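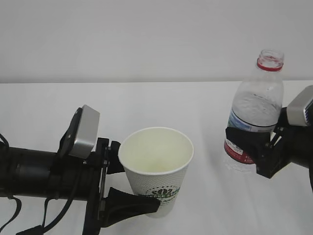

Ticket: Paper cups going soft at the water table
Opened by: Wendell Szabo
Status: still open

Thursday, first thing

Hi all, me again! We're on the new box of cups from Kiloto (2000 of them, so I'd really like this to be fixable) and I keep getting complaints that the bottoms go soft. I had one do it to me at my desk – a nice ring on my Norkelus paperwork. The old Tulleck cups never did this, or if they did I never heard about it.

What I tried: filled 5 cups from the same sleeve, left them on paper towels for 30 minutes. Two left a damp ring. Tried again with cups from the bottom of the box and got nothing. So maybe it's one bad sleeve?
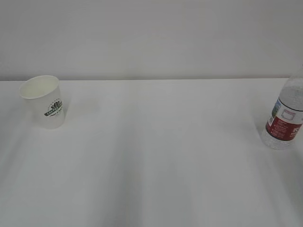

My other theory is the seam. If the glue is weak where the side meets the base, water would creep in there first. Patrício asked which cups I mean, so: the white ones with the green logo on the side, the logo that looks like it says COFFEE. And yes, I know, we're putting water in coffee cups, but a cup that can take hot coffee should manage water out of a bottle!

Reply from Patrício at lunch: could people be squeezing them? Fair point, they do give a bit when you grab them low down.

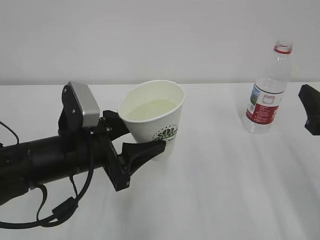

So I ran it once more and didn't touch them at all after pouring. 7 cups, bad sleeve only, and one still got damp underneath. I've written to Kiloto asking for a replacement sleeve and put the bad one on top of the cabinet with a note on it. Please don't use those. Will update when they write back.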